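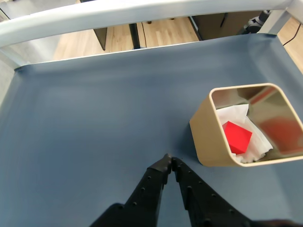 Zikham Opens Its Household Chores Trial to Visitors

Tarnen, 02/09/2025 - Can a machine help out around the house yet? At Zikham we get asked that almost every day, by neighbors, by shopkeepers and most of all by tired parents, and we are happy to share a fair answer: a little, on a good day, and slowly.

For the past 14 weeks our team at the Kozan workshop has been giving a two-fingered gripper the kind of small jobs most of us do without thinking, like picking a red block out of a tissue-lined container or putting it back in again. Out of 368 tries at our packing and tidying jobs, the Stinar system finished 200 with no help from a person. We are proud of that number, and we know very well that a seven-year-old would beat it! Soft things such as paper and cloth still give us the most trouble, and folding laundry is a good way off.

Shop owners who pack small goods by hand may find something useful sooner than families will, and we would love to hear from them.

Visits to the workshop run through the end of February, in groups of up to 16, and there is no charge. Please write to the Zikham visitor desk to save a place, and bring the children along if you like.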